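4.2 What the students built, and how it went

I'll admit we went into this with a pretty loose plan. The third-year robotics unit had 2 teams, Romberg and Rodrigues (named after the integration method and the rotation formula, because engineers get to pick their own team names), and both were handed the same packing task in May. Put the groceries in the tray, in any order you like, with whatever controller you can get running on the lab computers.

Romberg went straight for scripted waypoints and had something moving by the end of their first lab. Rodrigues wanted to learn everything from demonstrations, so they spent ages at the Niltine teleoperation station collecting more than 200 episodes – and then discovered half their labels were in the wrong coordinate convention! Fulvio Martinelli, our lab demonstrator, sat with them while they fixed it, and I reckon they learned more from that arvo than from any of my lectures.

Each team was allowed 300 scored trials. Romberg logged 303, having lost track near the end, and we've kept the extra three in the raw data but left them out of the scoring. Everything was recorded in Flernik, our in-house logger, which timestamps the joint states along with the head camera.
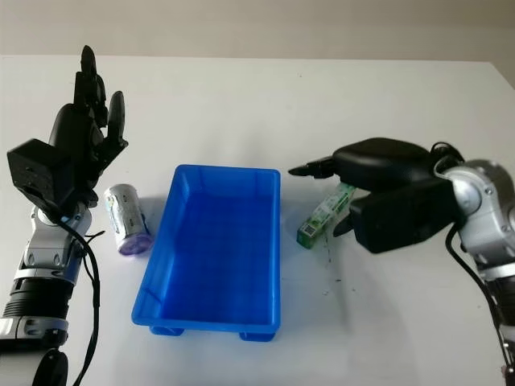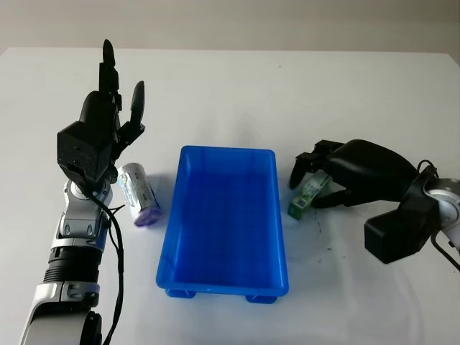
Figure 7. The packing task, with the blue tray still empty.

The marking rubric turned out to be the hardest part to get right. Our first version gave points only for items that finished inside the tray, and both teams told us (loudly) that this was unfair to anyone whose grasping was good but whose placing was shaky. They had a point. A small green and white carton held at a tilt beside the tray, as in Figure 7, would have earned zero under the old rules, same as the can lying on its side across from it. So we split the score into approach, grasp, lift and release – and let each team argue its case for any trial where the logs and the video disagreed. Most of those arguments were over release, and we come back to them in Section 4.3.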